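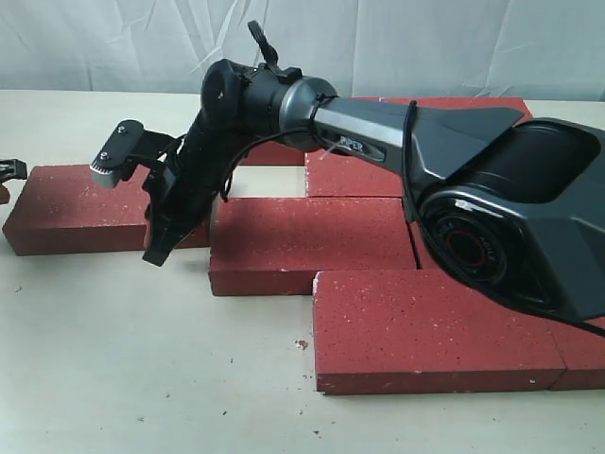
PiPER arm over the red bricks, gripper pointing down by the left-hand one.

Brick handling: gallery
Bretodby workshop, April

Pevska is a small project on teaching a robot arm to pick up and place building materials. The arm learns from examples. A person guides it through the task, the joint positions and camera views are saved together, and the saved runs are used for training. We are starting with bricks on a table and will move on to blocks and roof tiles at Ikolham later in the year.

The first set has 264 recorded runs. After checking, 200 went into training. The other 64 were left out for dropped bricks, missed grasps where the person gave up, or a camera that stopped saving partway through. We have kept them in a separate folder, as we may want examples of failed grasps later on.

Notes on the picture

The bricks lie flat and slightly staggered, with some close together and one pair butted end to end. Close pairs are the hard case for the gripper, which needs room for a finger on each side. The white cloth behind the table keeps the background plain.

Brick dust and crumbs get onto the table top during a session. We wipe down between sets of runs and leave it alone within a set, so the training pictures include both clean and speckled surfaces.

Cables run along the outside of the arm. Check the loop under the elbow before moving to a low pose, and stop the run if it touches a brick.

How a run is recorded

Lay out the bricks by hand. Bring the arm to its start pose and begin saving. Guide the gripper to the chosen brick, close, lift, place, open, and return to the start pose. Stop saving and write the result in the log: done, dropped or missed. Change the layout before the next run.

Araceli Alcaraz keeps the log and does the checking. Questions about file formats should go to her as well. The bricks came from Raptis, all of one type, so anyone training on this set should expect poor results on other colours and sizes until the Ikolham runs are added.

Next session: same bricks, on edge, with the layouts more spread out.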